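Toledo release: grasp latch fault

Last updated Feb 1, 2018

This page collects the questions sent to the Osora support list about the grasp latch fault in the Toledo release of the simulator. It applies to the Loltico kitchen scenes and to any recording made with them. Contact for corrections: Jade Melnyk, simulation maintenance.

What is the fault?

The gripper controller, Fonier, keeps a grasp flag that is set when both fingers report contact and cleared when an open command completes. In Toledo the flag can stay set after the open command has been accepted. The planner then treats the hand as free and starts the retract motion while the solver still holds a fixed constraint between the fingers and the object.

On a loose object the result is usually harmless: the object travels with the hand and the episode fails. On a hinged object the arm and the hinge pull against each other. Joint torques rise until the hinge limit gives way or the solver diverges.

Which tasks are affected?

Four tasks use the affected code path: refrigerator door, microwave door, drawer pull and pan transfer. The refrigerator task shows the fault most often. The door is heavy and its handle is a long bar, so the fingers can slide a short distance along it and keep reporting contact during release. 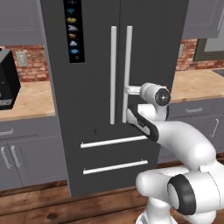 Refrigerator task, gripper on the handle of the right door.

The left door uses the same handle model and the same hinge settings with the axis mirrored. It is affected in the same way.

How do I know whether a recording contains the fault?

Compare the grasp flag with the commanded finger width. If the flag is still set 400 ms after the open command, the recording is affected. The checker script shipped with the November patch does this for a whole directory and writes one line per episode. We ran it on the reference set and it marked 1157 episodes.

Do not rely on the success field. An episode can be marked successful if the door passed its target angle before the latch occurred, and everything after that point is then bad data in a file that looks normal.

Why did the microwave task pass the release tests?

The test for that task ended when the door angle reached its target. Release and retract were not covered. The test also used a single approach, with the fingers entering at the height of the handle, and the latch rarely occurs there.

The task as users run it goes on longer. After the door is open the hand has to let go, back off and come around to the cavity.
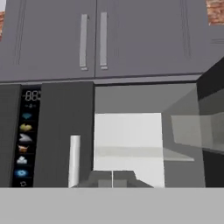
With the flag still set, the planner leaves the door out of its collision model for the whole of that motion, on the assumption that a held object moves with the hand. Paths that pass through the open door are therefore accepted. The arm may strike the door, or the door may follow the hand, depending on when the constraint is finally dropped. The patched test runs until the hand is at its home pose and fails on any contact with the door after release.

Is the torque limit a sufficient safeguard?

No. The limit in Toledo is applied to the commanded torque, and the constraint force is added after it. We logged a constraint force of 100 N on the refrigerator handle with every commanded torque inside its limit. The patch adds a separate check on constraint force and stops the episode when it trips.

Does this matter outside simulation?

It can. The simulated fixed constraint does not exist on hardware, but the order of operations does. A policy trained on affected episodes may learn to begin its retract before the fingers have opened. On a real door that means a sideways load on the wrist. On a pan it means a pan that is dragged or tipped.

We ask that no policy trained on unpatched Toledo data be run on a physical arm until the training set has been checked. If one has already been run, inspect the finger pads and the wrist mounting before further use, and keep people out of reach of the arm during the first runs after retraining.

What is different about pan transfer?

The pan is not hinged, so nothing resists the arm and the force check does not trip. The fault has to be found from the flag alone. The fingers close on the handle from above, and on the rear burners the forearm extends over the back of the stovetop to get there.

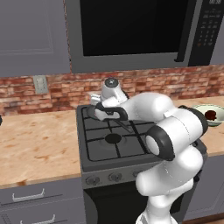
Clearance to the backsplash is small in that pose. If the flag stays set after the pan has been placed, the retract lifts the pan again – sometimes only slightly – and the pan is dropped when the constraint clears. In the recorded data this appears as a short vertical jump in the pan position shortly after release. Filter on the jump as well as on the flag if you use this task for placement accuracy.

What does the patch change?

The grasp flag is now computed from finger width and contact together, and is cleared as soon as either one indicates release. The planner waits for the cleared flag before any retract. If the flag does not clear within the timeout, the arm holds its position and the episode ends with a release error.

Will my old episodes replay under the patch?

Unaffected episodes replay without change. Affected episodes stop at the release error. We do not plan to offer a conversion tool. Episodes can be cut at the open command and used up to that point, provided the success field is cleared by hand.

I installed the patch and still see release errors. Is that expected?

A small number is expected on the drawer pull task, where the fingers can wedge behind the bar if the approach is too deep. That is a separate issue and is still open. Send the episode file and the controller log to the support list with the task name in the subject line.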